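Leltstead Shared Workshop
Household Tips: Handling Trials on a Glass Table

Members building a two-armed robot are asked to observe the following.

1. Practise with one soft article before attempting crockery.
2. Keep the tray empty and within reach of the hands.
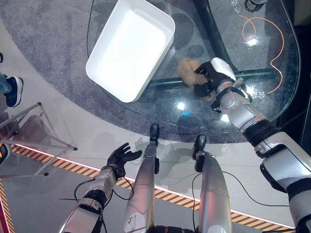
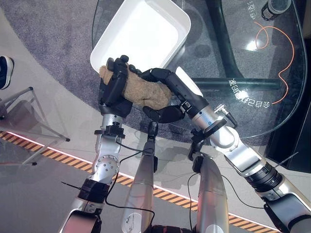
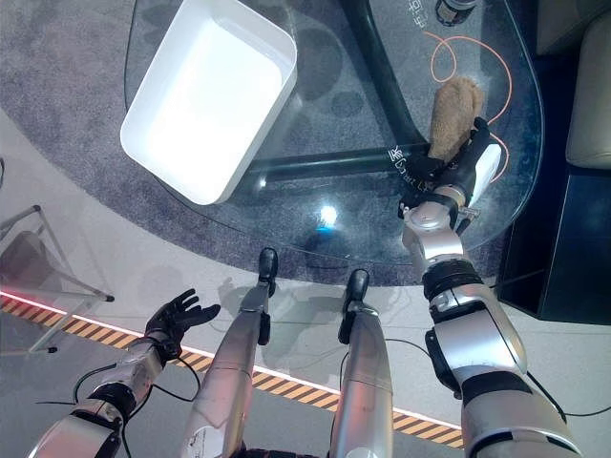
The tray and the soft brown article on trial at the glass table.

3. Tie back loose cables at the wrist.
4. Limit each session to 30 minutes.

Faults should be entered in the Urnine log under build 829.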